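2025-02-20

Quick one because I have to be up early. New chain on the Coleo finally. Only took me since October.

So the old one. It was making that crunchy noise on every pull away from a light, and I kept telling myself it was the road. It was not the road. Had it measured at the shop in Istasmont and the guy just sort of winced. Way past the limit, rear sprocket hooked over like little shark fins. Ordered the Csonka kit, chain plus both sprockets, $228 shipped. More than I wanted to spend on a commuter bike but whatever, I looked at the cheap ones and chickened out.

Install. Front sprocket nut was on there like it was welded. Tried the rear brake trick, no luck. Borrowed a longer bar, stood on it, swore a lot, off it came. After that it was maybe an hour? Should have broken the nut loose BEFORE taking the old chain off, which every single forum post says and which I read and then ignored.

Slack is set at the loose end of what the manual says. Will check again after the first tank. Alignment marks on the swingarm are garbage as usual so I measured from the pivot bolt both sides.

First ride was up to Etard and back, about 5 gallons of gas in total if you count the wrong turn. So smooth. Forgot this bike could be smooth. Low speed stuff in town is so much nicer, no more lurching when you roll back on the throttle in second. Mirrors still buzz at highway speed, so that wasnt the chain. 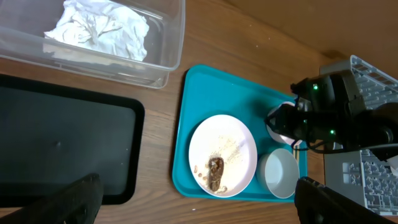
Oh and the lube. I went back to the spray wax kind becuase the sticky stuff flung all over the rear wheel last time and I spent a whole evening on it with a toothbrush. Wax needs doing more often, fine, I can live with that. Chain warm, inside run, let it sit overnight.

Next up: rear tire, probably. Still got some tread but it's squared off from all the straight commuting and you can feel it tip in weird. Two quotes so far, both annoying. If anyone has run the harder compound in the rain tell me how it was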